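Saengthong Recipe Cards

A plain-text collection of 911 home recipes, typed up from handwritten cards and put into a shape a computer can read without crying. The cards come from five kitchens that agree on very little, least of all how much sugar belongs in anything.

What's in it

recipes.csv: one row per recipe, 911 rows
steps.csv: one row per step, joined on card_id
units.csv: our best guess at what "a bowl" means in each household
notes.txt: whatever was written in the margins, including the rude parts

Older copies had 970 rows. The difference is duplicates, mostly the same fried rice under new names. If you cited the old total somewhere, our sympathies.

Fields

card_id: a short code. The first letter is the kitchen, the rest means nothing, please stop looking for a pattern.
title: as written. Eleven different dishes are called "the good soup" and we have left them that way.
kitchen: one of five values.
serves: a whole number, or blank. Blank means the cook considered it a silly question.
minutes: the time claimed on the card. Treat as fiction for anything with a braise in it.
heat: 0 to 5, set by the person who wrote the card. A 2 from Anong Khunthong will hurt you more than a 5 from Ekkachai Wattanapong. We tried to put them on one scale and the meeting went badly.

Units

Over 600 cards use at least one measure that isn't a measure. "Enough" is stored as NULL. "A little more than enough" is also stored as NULL, which loses something. Spoon sizes were checked by borrowing the spoons. Tassanee Limsakul's tablespoon holds nearly two of anybody else's, so her rows have a spoon_factor column. Multiply by it. People who skip this step write to us about the salt.

Known problems

39 cards have water damage across the ingredients. The readable part is in, and the rest is marked [gone].
Steps that say "as usual" have no further detail. We asked.
Vichien Chuensuk numbers his steps from the bottom of the card up. The importer flips them, except on two-sided cards, where it flips them twice.
Fish sauce and "sauce" are the same thing in four kitchens. In the fifth, "sauce" is oyster sauce. See units.csv, where this doesn't belong but ended up anyway.

Loading

Files are UTF-8 with commas, and any field holding a comma is quoted. Open them in a spreadsheet if you must, but turn off date guessing first, or every fraction of a cup becomes a day in June.

The Kusia script in the tools folder scales a recipe up or down. It will cheerfully give you 0.4 of an egg.

License and thanks

Free to use, copy, cook and argue with. Please keep the cooks' names attached. Sombat Ratanaporn typed most of the cards and would like it known that he disagrees with the one about pineapple.

Corrections are welcome if you have the card_id. "My aunt does it differently" goes in the discussion thread, where it'll have plenty of company.

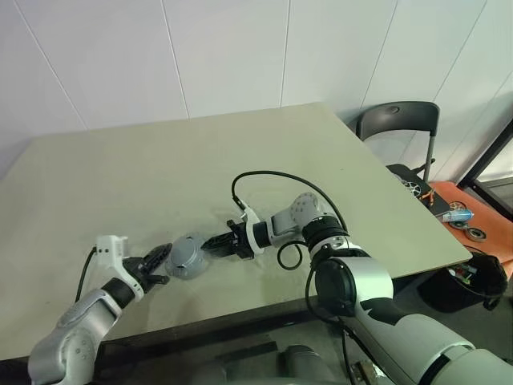 The next batch is mostly desserts, so expect the heat column to be very dull and the sugar amounts to need a wider field. Cards are still coming in from the Drirosero side of the family, in pencil.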